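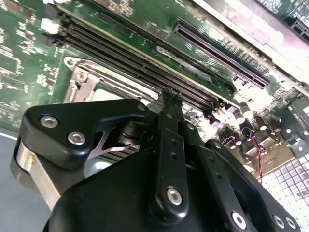
Gripper finger drifts off the DIMM slot after warm-up
Posted in Cells & Fixtures

mkowalk
We have a small cell that seats memory in server boards. One arm, a linkage gripper, wrist camera. I touch off on an empty slot first thing, teach the offset, and everything is fine until mid-morning. By 10 the finger tip lands on the plastic latch or on the ridge between two slots. Re-teach and it behaves until the next day, when we do it all again. The drift is always along the same diagonal. I've re-run the camera calibration so many times I could do it asleep, and possibly have. What should I look at before I start blaming the arm?

Teresa Lis
Leave the camera alone, it has suffered enough. Check the pivot bolt at the base of the center finger link. On ours (a Koskela gripper, about as fancy as a door hinge) that bolt backed out a little every 200 cycles or so, and the tip wandered while the joint readings stayed perfect.

Power down, lock out, then hold the gripper body and wiggle the tip by hand. If you feel play, pull the bolt, clean off the old threadlocker, put on fresh medium strength and torque it to whatever your manual says. Do the side plate bolts while you're in there. Then paint a witness mark across each head, so next time you can see it moved and skip the philosophy.

If there's no play, look at the board fixture. Ours sat against 2 pins and a lot of optimism. A clamp on the far edge fixed a drift I had spent most of December blaming on software.

And please touch off on a scrap board. Pressing a hard gripper finger into a good slot every morning is a fine way to buy motherboards.

Urkau
reboot the controller. worked for me

feleo_dan
Seconding the wiggle test. One more thing: you say it's fine cold, so let the arm run its path in the air for 5 minutes or more before you teach. If the drift shrinks, part of it is plain heat. We log the offset at start and again at lunch – dull reading, but it showed us which day the bolt let go.

mkowalk
Play in the pivot. Quite a lot of it. Threadlocker is curing now and I owe the camera an apology.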